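Zikden Publishes Setup and Care Routine for Its Dish Rack Cell

PUSITZ, November 7, 2021 – Zikden today released the full setup and maintenance routine for the robot cell it uses to test the handling of household plates. The routine covers the arm, the gripper, the two cameras and the work surface, and it is the same one the company's staff follow at the Pusitz workshop. It is free to download and may be copied and changed.

The cell has been in regular use since June. In that time the arm has made 3,446 logged plate moves, most of them from the work surface into a wire dish rack. The log also records every stop, and reading through those stops is what led Zikden to rewrite the routine.

"Most of our stops had nothing to do with the arm," said Florian Cordier, who is responsible for the cell at Zikden. "The rack had moved a little, or the covering had worked up into a fold, or a finger pad was dirty. We were fixing the same few things over and over and each person fixed them in a different way. So we wrote it down."

The cell is small and uses ordinary kitchen items. The rack is black wire with a black plastic tray, and a wire divider holds the plates on edge. The work surface has a green covering with a grid of thin white lines and is pushed up against a plain wall. One camera is fixed beside or above the work surface. The other is mounted at the wrist and looks out past the gripper fingers.
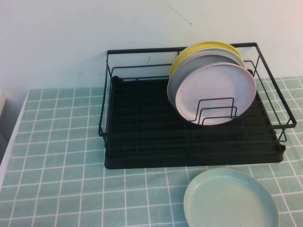
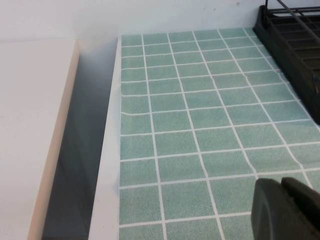 By Florian Cordier, Zikden
Pusitz workshop

The routine has a daily part, a weekly part and a part for repairs. The daily part takes 30 minutes and is done before the first run.

It starts with the arm powered down. The operator wipes both gripper fingers with a damp cloth, including the inner faces, and lets them dry. The finger screws are checked by hand. If a screw turns, it is taken out, cleaned and refitted at the torque given in the arm's manual, and the finger is marked on the sheet.

Next comes the surface. The covering is smoothed by hand from the wall toward the front of the work surface. Small creases are left alone. A fold that can catch the rim of a plate has to be pressed flat or the covering lifted and laid again. The grid lines are handy for putting things back in place, but they are not used for calibration, as the covering does not lie perfectly flat and the lines bend with it.

The rack goes back next. Its position is set by a pair of reference moves stored in the cell software, Gauthier. The operator sends the arm to each one with the gripper closed and slides the rack until the fingertips are over the right part of the rim. The wire divider is checked for bent loops. A bent loop can be straightened by hand once. After that the divider is replaced.

Plates are washed and dried before they go back in the cell. Chipped plates are taken out. Light scuffs and specks are allowed and do not need to be logged unless they are new since the last check. The plates used at Pusitz are in several pale colors plus a bright yellow, and the pale green one is close to the color of the covering. Zikden kept it in the set for that reason. It is the plate the side camera is checked against: with the plate lying flat on the covering, the operator looks at the live view and confirms that its rim can be told apart from the background. If it can't, the lamp is moved or the exposure is changed before any runs are made.

The wrist camera has its own check. The arm is sent to its waiting position over the work surface, and the operator compares the live view with a stored one. The fingers should show in the lower right corner and the rack in the upper right. If the fingers have shifted in the view, either the camera bracket or the gripper has moved, and the bracket is to be checked first. The lens is cleaned with a dry lens cloth only.

The weekly part is longer. The camera cable is followed from wrist to base and felt for kinks. The clip at the elbow is opened and the cable seated again with enough slack for a full turn of the wrist. The tray is taken out from under the rack, washed and put back. The base bolts are checked, and the arm is run through its full range at low speed with nothing in the gripper while the operator listens for rubbing.

Repairs are limited to what can be done on site. Staff may change finger pads, the camera bracket, the cable and the rack divider. Anything inside the arm goes to Dromix, which has serviced the unit since it was installed. Dromix reviewed the routine before release and asked for one change, to the order of the cable check.

"People tend to tighten the clip and then turn the wrist," said Svetozár Vávra, service engineer at Dromix. "I asked them to turn the wrist first and tighten last. We had replaced 3 cables on that arm and all of them were worn in the same spot. The clip was too tight each time."

Vávra also recommended that the stored camera view be retaken after any repair, even a small one. The release version of the routine includes this as a required step, with a space on the sheet for the name of the person who did it.

Finger pads are the part that is changed most often. The routine sets no fixed life for them. A pad is changed when it looks shiny across the contact area or when a plate slips in the grip test, in which the arm lifts one plate a short way above the work surface and holds it. Used pads are kept in a labeled bag until the next weekly check so that wear can be compared from left to right. Uneven wear points to a finger that is out of line, and in that case new pads alone won't help.

The download has over 34 pages, including the blank check sheets, a parts list and the Gauthier settings for the reference moves. The settings are specific to the Pusitz cell and should be measured again by anyone setting up their own. The parts list gives sizes for the rack and the divider but does not name a supplier, and any wire rack of similar size can be used.

Zikden will update the routine when the arm's gripper is next replaced. Corrections and questions from other workshops are welcome and will be answered by the people who run the cell.

About Zikden
Zikden builds and tests handling software for small robot arms. Its workshop is in Pusitz.

About Dromix
Dromix installs and services light robot arms for workshops and laboratories.

Media contact
Florian Cordier, Zikden, Pusitz workshop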